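Finally getting the dining table refinished – oil, hardwax or leave it alone?

Posted in: Tables, Desks and Worktops
12 replies, 400 views

grainchaser_tb
July 12, 2024

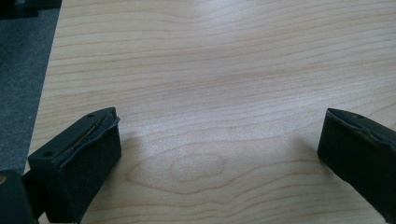 So I've wanted to do this since January and I've at last got a free fortnight! It came from an office clearance at the old Keltel building and cost me next to nothing once I'd talked my brother into lending his van. I've been putting mats and laptops on it ever since and feeling guilty, because the grain is lovely. There's an oval knot with rings going round it like a little pond, and the lines nearest it swerve to get past it. I find myself staring at it over breakfast.

Questions, in no special order:

Is this maple? I've been calling it maple to everyone who visits and I'd like to stop if I'm wrong.

It has a bit of a sheen when the light from the window lands on it. Does that mean lacquer, or could it be wax?

If I do strip it, what goes back on? I don't want it to turn orange.

Cheers all, Tullio

mossbank
Nice one! Looks like a veneer to me, and those wavy lines bunching up are a treat. I wouldn't swear to maple from a photo. Pale woods get mixed up all the time and plenty of birch gets sold as maple. Have you had a look underneath? Sometimes there's a sticker or a stamp.

Crisóforo Beltrán
Agree on the veneer, so please, please go easy with the sander. I went through the corner of a sideboard in under a minute with 80 grit and I still can't look at it. Anything that came out of an office will have a thin face on it. Hand sand with 240, a cork block, and stop the moment it feels smooth.

As for what goes on, I'd use hardwax oil every time. I've done three tops with Hudier matt and none of them have gone yellow yet. Two thin coats, a day between them, and buff it with an old T-shirt.

plane_jane
Going to disagree with Crisóforo there. Oil over a surface that's had lacquer on it is asking for patches. You never get every scrap of the old finish out of the grain on a veneer without going too deep, and then the oil soaks in here and sits on top there. If it's lacquer and it's sound, clean it and leave it be.

Crisóforo Beltrán
Sound is the big if, though. It's been an office table. Tea, elbows, spray polish for years.

plane_jane
Then clean off the polish! White spirit, then warm water with a drop of washing-up liquid, wrung right out. You'd be amazed how many "worn out" finishes are only dirty. I did one from a school in Lastville that everybody wanted to sand and it came up like new with half a packet of cotton rag.

grainchaser_tb
Right, I've been under it with a torch. No stamp, but there's the ghost of a label and the only letters I can read for certain are ESQ. Does that ring bells for anyone?

Also plane_jane, I love the idea of doing nearly nothing. My partner loves it even more.

mossbank
Esquivel, maybe? They fitted out a lot of offices round our way. The ones I've had through my hands were veneer on board with a factory lacquer, and pretty tough. That'd fit with the sheen. I can't promise yours is the same.

To test it, put a drop of meths somewhere hidden and leave it a minute. If it goes sticky you've got shellac, which I doubt. If nothing happens it's likely a modern lacquer.

oldharry187
Is that carpet staying? Do NOT sand over carpet. I did a desk in the back bedroom on a dust sheet and I was still hoovering it up at Christmas. Get it out on the drive or in the garage.

grainchaser_tb
Good shout. It's only grey office-type carpet but I'd rather keep it. The legs unbolt so the garage is possible.

Meths test done on the underside of the edge: nothing at all, still hard as nails. So lacquer?

plane_jane
Sounds like it. Put the sandpaper down :)

Crisóforo Beltrán
Fine, I'll give you this one. Clean it first and see what you've got. But if there are water rings still in it afterwards, come back and we'll have the oil chat again. And if you ever do recoat, try it on the underside before you go near that knot. Rings like that can drink up finish at a different rate from the rest and you don't want a dark blotch in your favourite spot.

biscuit_joint
Following this, I've got a pale top with the same sort of swirly grain waiting in the shed. Would the white spirit be all right on an edge where the veneer has started to lift, or should I glue that down first?

mossbank
Glue first. Warm it gently, get some thin PVA in with a bit of card, clamp it overnight with greaseproof paper under the block.

grainchaser_tb
Rags bought, windows open, starting at the window end tomorrow. Will report back!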